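Search this forum Go Advanced search

Buying and budgeting > Two-arm bench cell, second quote came in

Print this page | E-mail this thread

bench_ledger
Posted Friday, October 22, 2021

We have to put in a number for a second two-arm cell before the budget closes, and I want a sanity check. Seltuvis quoted us for the enclosure, the rail and both arms. The line I'm stuck on is $3,516 for "end of arm sensing," meaning a camera and bracket at each wrist plus spare fingers. Cavau came in lower but leaves the wrist cameras out and gives you one fixed view of the table. The job is light handling, mostly glassware on and off a rack. Has anyone run that kind of work on a fixed camera only?

tallow44

Yes, for a year. Skip the wrist cameras. A fixed one is easier to mount and you never have a cable flexing on a moving joint. We lost two wrist cables before April and each one cost us a day. Put the money into a spare arm cable set and better fingers.

Osorar_user

Disagree with tallow44. Fixed is fine until an arm is between the lens and the part. Then you're guessing. I'd want to know what bench_ledger's table looks like during a job before telling him to cut anything.

bench_ledger

Fair. These are from the cell we have now, one view from the wrist and one from the fixed camera.

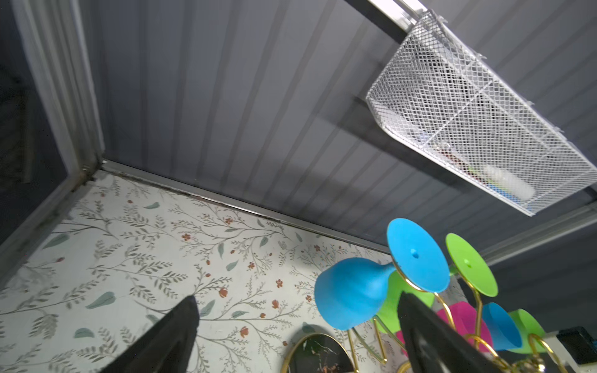
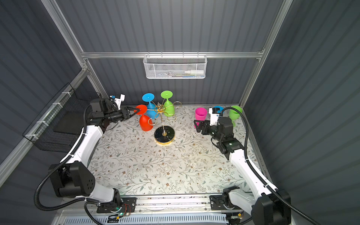
Glass rack job, colored glasses on the gold wire stand.

Osorar_user

OK, that settles it for me. Look at the fixed view. The right gripper is sitting over the glasses at the back and one of the blue ones is mostly hidden behind it. If that's your next pick you have to move the arm out of the way to see it. The wrist view has the cups on the rack right there between and behind the fingers.

tallow44

The wrist view also has a lot of ceiling and wallpaper in it. You're paying for two cameras and a good part of that picture is no use to you. A second fixed camera on the other side would cost $140 plus a bracket, and you already have extrusion to bolt it to.

quillback

Somewhere in the middle. Get the wrist cameras but ask for them as separate lines. We bought from Esposito and the bundled price hid a 14 percent markup on the brackets. They took it off when we asked. Also ask what the spare fingers cost each. You will wear through them.

bench_ledger

Good point on separate lines, I'll ask Monday. tallow44, how did you route the replacement cables?

tallow44

Big loose loop from the shoulder, same as yours. The ones that failed were tied too tight near the wrist. I'll admit that was our doing and had little to do with the cameras. I'd still budget for a spare pair.

quillback

One more thing for the budget sheet — storage. You have the wire baskets hung on the rails already, so price those in for the second cell. They're cheap, but they're never on the vendor quote and then you end up buying them out of petty cash.

bench_ledger

Added. Lead time from Seltuvis is 13 weeks, so I'm sending the request with the wrist cameras in and the second fixed camera as an option. If purchasing cuts one, it will be the option.

Osorar_user

Check that the 13 weeks covers the brackets too. Ours shipped separately.

Print this page | E-mail this thread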